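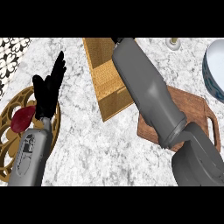
The two-arm kitchen cell had been drifting for most of March before I set aside a proper day for it. By drifting I mean that the same reach, run from the same start pose, no longer ended in the same place. The cell exists only in simulation, so there are no worn gears to blame, and it took me longer than it should have to accept that a simulated cell needs looking after in the same way as a real one.

The symptom first. Recep Kozan had a batch of 106 recorded reaches which he uses as a check after any change to the cell. Every one of them should replay cleanly. After the last update to the solver, 20 of them ended with the left hand touching the trivet when it should have stopped above it. The right arm replayed without fault, which was the first useful clue, as both arms share the same model file and the same gains.

My first guess was the trivet. It is an openwork piece with a thick rim, and openwork is awkward for contact. If the collision shape is a plain convex hull, all the holes are filled in and the fingers stop on thin air. If it is split into small convex pieces, each gap is kept but the number of contact pairs goes up quickly. Ours had been split into 90 pieces by Tiruwork Alemayehu, who did it by hand and did it well. I turned on the collision overlay and the shapes sat where they should. So I left the trivet alone.

My second guess was the left base. This was correct, though not in the way I expected.

The arm bases are placed relative to the counter, and the counter is placed relative to the room. We call the room layout Gresano, after the file it came in. Someone had swapped in a newer export of Gresano with a slightly different counter height and then corrected the right base to match. The left base still carried the old offset. The difference was 4 mm. Most reaches have more clearance than that. The 20 that failed were the low ones.

I also found two smaller faults while I had everything open:

The thumb joint on the left hand had a damping value ten times lower than the one on the right. It was a typing error, and it had been there since the hands were added. It showed up as a small shiver at the end of each move.

The wrist frame on both arms was defined at the face of the forearm housing and not at the joint axis. It does no harm as long as everyone knows, but Réka Rácz had written her grasp poses assuming the joint axis and then added a fixed correction to each of them. I have moved the frame to the axis and removed her corrections. If you have your own pose files for this cell, check them before you run anything.

The order I now use when setting up the cell from a fresh copy is as follows.

Load the room and the counter alone, with no arms. Read the counter height from the loaded model, not from the notes. Place both bases from that one number. Bring in the arms with gravity on and the controllers holding, and let the simulation run for 1,638 steps before touching anything. That number is simply how long the slowest joint took to settle on my machine, plus a margin. Only then add the loose objects, heaviest first, and let them come to rest. Save that state and start every run from it.

For contact I have kept the softer settings on the food items and the stiffer ones on boards, bowls and anything else hard. Marit Ekström would like one setting for everything, and I can see the appeal, but the round items then either sink or creep.

With the base offset fixed, all 106 reaches replay. I ran the batch twice on my machine and once on the older one in the other room, which uses a different build of the solver - same result on both. The shiver in the thumb has gone as well.

Still to do: the two base positions should be worked out in the file from the counter height, so that they cannot be edited separately again. I have a version of this working on a branch but it breaks the Amell layout, where the arms stand on different surfaces. The soft settings also need a second look, as the run time has gone up a little and I have not found out why.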